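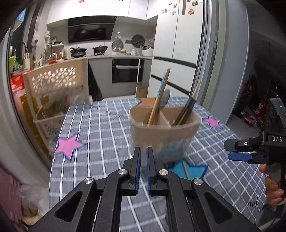 Paired hand-held grippers at a utensil caddy, seen from the camera on one of the two units. Home kitchen setting.

Mollberg Paired Hand-Held Collection Kit

The Mollberg kit is a two-handed recording system for teams that prepare demonstration data for manipulation learning. One operator holds a gripper in each hand and performs household tasks at a normal working pace. Each unit records video from its own camera together with finger opening and hand motion, and the two streams are stored against a common clock. No robot arm is required at the recording site.

The kit is supplied by the Grirnside equipment office to universities, training centers and company laboratories, by purchase or by term loan.

Intended use

The kit is intended for indoor work with light objects: utensils, containers, folded cloth, packaged food and similar items. It is suited to private kitchens, where fixed equipment is difficult to install and where the variety of surfaces, storage and lighting is of value to the resulting data set. Patterned tablecloths, open shelving and crowded counters may be left as they are. Sites should not be cleared or rearranged for recording unless the task sheet calls for it.

The kit is not intended for use with open flame, hot liquids, sharp blades or live electrical parts. Burners must be off throughout a session.

Description of the units

Each gripper has two parallel fingers driven through a linkage. The inner face of each finger carries a textured pad that helps hold slender items such as chopsticks and spatula handles. The pads are a wear part and should be inspected before every session. A pad that has lifted at a corner must be replaced before recording continues.

The left and right units are matched at the factory and carry the same pair number. Units from different pairs should not be combined -- the calibration file covers the pair and cannot be divided.

Supplied with each kit

Left and right grippers, matched
Wrist straps, two sizes
Charging base and power supply
Spare finger pads
Calibration board
Storage case
Printed operator guide and task sheets

Recording procedure

The operator starts both units, touches the closed fingertips together to mark the beginning of the take, and carries out the task on the sheet. The same touch marks the end. A standard utensil set, in which items are moved between a divided caddy and the table, consists of 32 takes. The starting arrangement is changed between takes, including the position of the caddy and the compartment in which each item stands.

Takes in which an item is dropped and picked up again should be kept and marked as recovered. Takes in which a bystander reaches into the work area should be deleted. Fast hand movement will produce some blur in the video, and this alone is not a reason for rejection.

Operators should rest after every 13 takes. Drahomíra Říha, who prepared the operator guide, recommends that new operators complete one full set under supervision before working at a site alone.

Reference collection

Purchasers and borrowers receive access to the Atville reference collection, which contains 900 reviewed takes recorded with this kit in home kitchens. Of these, 343 cover utensil and caddy tasks. The collection is provided for comparison and for initial training runs, and may not be passed on to third parties. Review was carried out by Xiuying Liao and Sizwe Engelbrecht under the labeling rules printed in the operator guide. Corrections to labels are issued each September.

Privacy at recording sites

Cameras on the grippers take in a wide view of the room. Written consent is required from every adult in the household before the first take. Mail, photographs and medicine labels should be put away or covered. Recordings that show a face must be processed with the masking tool before they leave the site computer.

Loans, service and training

Loan applications should state the site type, the planned tasks and the name of the responsible supervisor. Kits are returned in the storage case with all parts, including worn pads. Calibration is checked at return, and the borrower receives a copy of the result.

Service is carried out by Lazăr under contract. Housings must not be opened by the user -- doing so ends the warranty on both units of the pair.

Loans and purchases: Eleri Humphreys, Equipment Office, Grirnside
Operator training: Pieter Nkuna, Equipment Office, Grirnside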